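Grey Bins: a gallery of a clear-out I didn't believe in

Words and pictures by Ramiro Lorente

I should say at the start that I don't trust decluttering schemes. I have bought the labelled pots, the hanging pockets and the thing that goes on the back of the door, and every one of them ended up full of the same rubbish I had before, only harder to get at. So when Réka Lengyel asked me to put together a page about the Gilmartin Method and its two grey bins, I said yes mostly so that I could say it was nonsense.

The Gilmartin Method goes like this. You take open bins, all the same, with no lids and no dividers, and you tip your odds and ends into them. You are not allowed to sort anything by type. Cups go in with torches, toys go in with bottles. You leave the lot for a while, then go through it item by item and decide what each thing is for. The booklet costs more than the bins do, and has a good deal to say about "honest heaps". I counted that phrase in it until I got bored.

The entries are in the order I wrote them, with no attempt at a story. Réka has trimmed some of my longer complaints.

1. The bins themselves
Plain, grey, rectangular, open at the top. The booklet claims grey is "restful to choose against". I think grey is what the supplier had. I will allow that bright things show up well on it, and dark things much less so, which is a nuisance if most of what you own is black cable.

2. Why two
One bin in use and one behind it, says Gilmartin, so you always have somewhere for the overflow. Anybody who has lived with a spare drawer knows how that ends. A second bin is an invitation. I asked Réka whether anyone had ever finished the course with fewer bins than they began with and she said she would look into it. I am still waiting.

3. The cup question
Everyone has a plastic cup that belongs to no set. It came from a picnic or a leaving do, it's a colour you wouldn't have picked, and it goes back in the cupboard because it isn't broken. Gilmartin says to ask what you last drank from it. I couldn't tell you what I last drank from any of mine, including the good ones.

4. Torches
A torch is the best argument against all this. You want it when the lights have gone and you want it at once, and a bin of mixed objects is the worst place for it. The booklet's answer is that you "learn the heap". I tried this at home in July with my eyes shut. I found a bottle, a shoe horn and the edge of the bin, in that order, and then I gave up and used my phone.

5. Bottles
I have less of a quarrel here. A drinks bottle with its label still on is either about to be recycled or about to be kept for years on the grounds that it might do for watering seedlings. I have kept several. I have no seedlings. If the method gets one of them out of the house then I suppose it has earned something, though a recycling box would have done it for free.

6. Balls
Small balls roll, and they roll under things. In an open bin with a flat floor a ball goes up against a wall and stays there, and I can't think of a better place for it. Réka wanted me to write that I was "won over" by this. I was not won over. I said it was all right.

7. Yellow things
There is some yellow object in every collection of odds and ends. I don't know why. It is a piece of a toy, or a sponge, or the cap off something you threw out. The Cultitz edition of the booklet gives yellow things a paragraph to themselves, about cheerfulness, and I would skip it.

8. The cost
I was sent catalogue number 1305, the starter set, which is the bins and the booklet. The larger set, number 2407, adds a second booklet. I asked what was in the second booklet and was told it goes deeper. I have been told that about a great many booklets. If you fancy trying the method, I would borrow two boxes from the back of a shop and spend the money on lunch.

9. The 90 minutes
Ninety minutes is the length of a proper Gilmartin sitting. I lasted well short of that before I started reading the bottoms of things. The long sitting is meant to wear down your excuses. It wore down my back. Put the bin on a table if you must do it, and don't kneel on the floor as the drawing in the booklet suggests.

10. A mixed heap
My main objection is to the mixing. A bottle, a ball and a black torch have nothing to say to each other, and I don't see how putting them in one bin makes it any easier to judge the cup that's lying there too. The claim is that you see each thing fresh when it's away from its own kind. Perhaps. I know that when my torches are all in one drawer I can see I have too many torches, and when they are scattered through the house I go out and buy another.
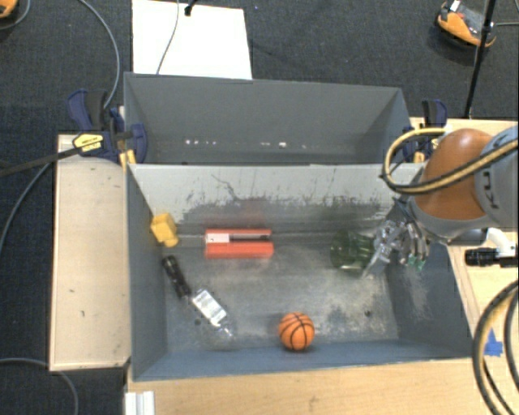
The Gridiston group, who have been at this longer than I have, disagree with me on the point. They say that a drawer of torches looks like a collection, and people protect collections, where a single torch among strangers just looks like a torch. It's a decent argument, and I've been turning it over. I still don't think it needs a booklet.

11. What stayed at my house
Most of it. I went through one bin properly and the other one in a temper. Two bottles went to recycling and a broken lamp went to the tip at Redstead, where a man asked if I had any more. The cups are all still in the cupboard. I did throw out the back-of-the-door thing, pockets and all, but I'd been meaning to do that anyway and I don't see why Gilmartin should get the credit.

12. Would I do it again
Réka asked me to finish on this. No, or not on purpose. I have kept the bins, which are sturdy, and one of them now holds potatoes. The other is next to it and has begun to fill up with things from the hall, as I said it would.

If you have tried the method and got on better with it, write to Réka and she will add your notes to the page. Please say how long ago you did it. I'm not much interested in how tidy a house is on the evening of the clear-out. Tell me what was in the bins the following winter.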